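Setting up a pair of Haseo hand-held grippers at a table station

If you've just unpacked your first pair of Haseos, good on you, you're in for a fun afternoon! This page covers how we get a pair ready at our Weketside workshop, from bare table to first pick. Allow 40 minutes the first time (it gets much quicker). 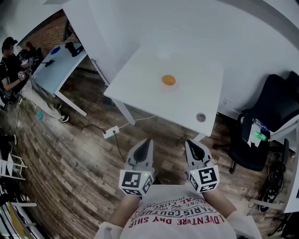
Page last updated: November

Start with the table. Plain white is great, with nothing on it except the thing you want to pick up. Small and orange is our favourite colour and size for a first object, as it stands out beautifully against the top.

Next, the marker cubes. Each one goes at the base of its gripper and should sit square, with no wobble when you give it a nudge. Wipe the faces with a dry cloth. Do up the screws by hand, then 2 clicks with the Duggan driver and stop there, please! The threads are softer than they look.

Switch both grippers on and wait for the little green light on each cube. Hold them out in front of you, fingers open, pointing at the table, and start Fultano. Leave the rate at 24 until you've got one clean recording under your belt.

Now for the good bit. Bring one gripper in slowly over the object and close the fingers until they just meet it. If the live view stutters, check the cable before you go fiddling with settings. Nine times out of ten it's the cable.
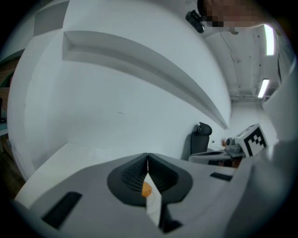
View from the gripper, small orange object at the finger.

Looking after them: brush out the ribbed part around the finger every Monday, and swap the finger pads at 3000 closes. Fultano keeps the tally under Tools > Wear. Reset it for the correct hand, left and right are counted separately.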